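4.2 Storage and return of shared hand tools

The Jirnwood survey covered 2110 households that borrow from neighbourhood tool libraries. Respondents were asked where borrowed items were kept between jobs and how they were checked before return.
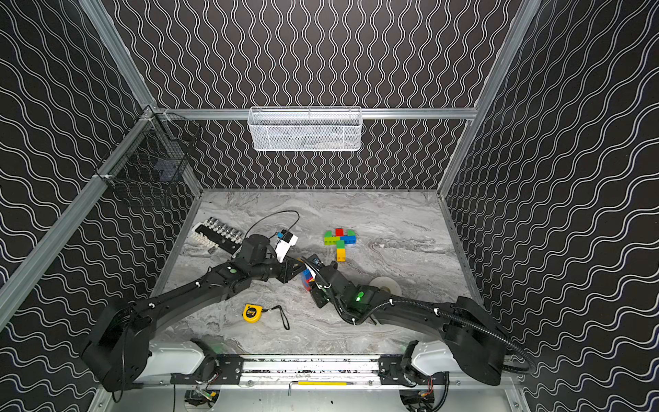
Households that kept tools in closed drawers reported more late returns than those using open storage. Pylypenko attributes the difference to visibility: a borrowed item that stays in sight is more likely to be remembered. Wire baskets hung above or beside a work surface, as in the white and black ones at the table illustrated, fall within our open category. Pegboards and shelves were coded the same way.

Socket sets were the item most often returned incomplete. Staff at the Villanueva branch favoured rails over loose trays, as an unfilled clip can be noticed at the counter without opening a list.
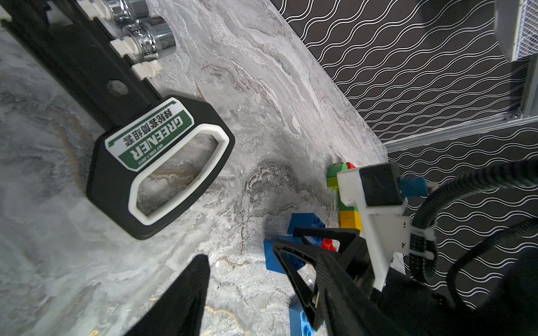 Figure 3. Socket rail with two chrome sockets and an empty white clip.

Replacement costs were recorded separately by each branch and are reported in Section 4.3.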